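How do you choose a hand for a robot?

A robot arm can reach and turn, but it cannot pick anything up until a hand is fixed to its end. Engineers call this hand a gripper. There are many kinds, and the workshop at Vellby tests them side by side.

Two types were compared in February. The first has two stiff fingers that slide together like a pair of tongs. The second has soft fingers that bend around an object. Each gripper was given the same 12 objects, among them a sponge, a spoon, an egg box and a tennis ball. Each object was lifted four times.

For a test to be fair, only one thing may change. The arm stayed the same, the table stayed the same and the speed stayed the same. Only the gripper was swapped.

The stiff fingers were better with thin, flat things such as the spoon. The soft fingers were better with round things, and they did not squash the sponge as much. Both had trouble with the egg box - its lid kept opening.

Where does the camera go?

A camera above the table sees everything, but the arm can block its view. A small camera on the wrist moves with the arm and looks at whatever the gripper is near. When it gets very close, one object can fill almost the whole picture. The computer then sees plenty of surface and very little of the outline, so it is harder to tell what the object is.

Eetu Saarela, who runs the tests, uses both views. The top camera finds the object and the wrist camera guides the last part of the move.

Try it yourself: hold a toy close to one eye. Which parts of its edge can you still see?

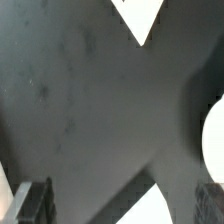 A grey X-shaped part, seen very close up by a wrist camera.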